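Kinby Robotics Club Student Guide
Section 4: Setting Up the Peg Toy Task

Print this page | E-mail this page

Read this section before your team's first turn at the arm. A team has 14 minutes at the table, including set-up. The October challenge uses the same layout.

4.1 Laying out the table

1. Check that no one is reaching over the table.
2. Put the wooden base on the left half, with its long side running away from you.
3. Leave the yellow notched block, the green octagon and the pink cylinder off the pegs.
4. Set the loose blue square on top of the loose purple square, to the right of the base.
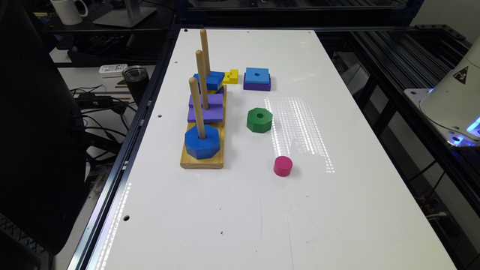
5. Open the Trolluvance program and load the file for your team.
6. Set the travel speed to 300 and leave it there for the whole session.

CAUTION: Keep hands, sleeves and hair outside the metal rails whenever the program is open.

4.2 Lowering the gripper

1. Move the arm over the green octagon in small steps.
2. Turn the wrist before you go down. Do not turn it close to the table.
3. Stop above the surface and check the fingers from the side.

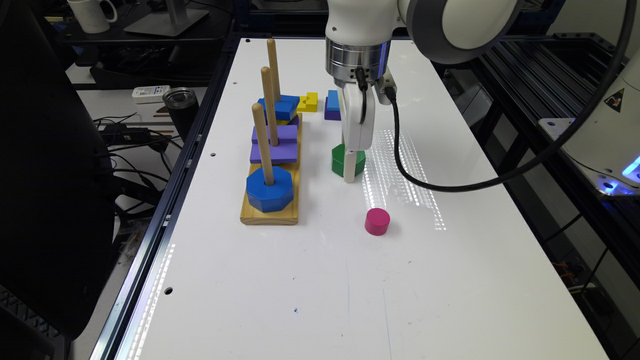

4. Save the position as Point 11. Points 1 to 10 belong to the club and must not be changed.
5. Switch to the wrist view and check the block again before you close the gripper.
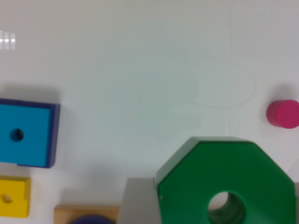

Figure 4-3. Wrist view, with the green octagon at lower right.

NOTE: Glare from the ceiling light can confuse the color check. If the program reports the wrong color, run the check again from Point 11.

4.3 Lifting

1. Close the gripper and wait for the beep.
2. Raise the block a short way and pause.
3. If the block slips, press Stop and call Friederike Vogler. Do not catch it.

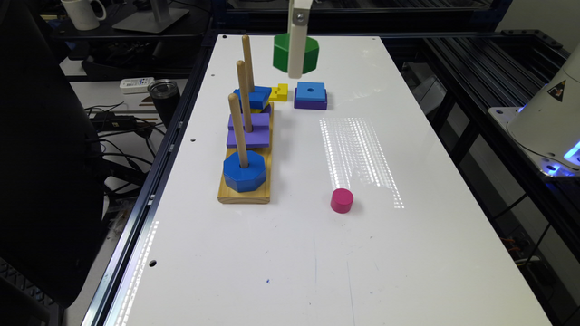 Figure 4-4. Green octagon held above the table.

4. Write the result in the team log before starting another try.

Go on to Section 5, Placing on a Peg.

Questions: Friederike Vogler, Kinby Robotics Club
Copyright Kinby Robotics Club. All rights reserved.
Back to top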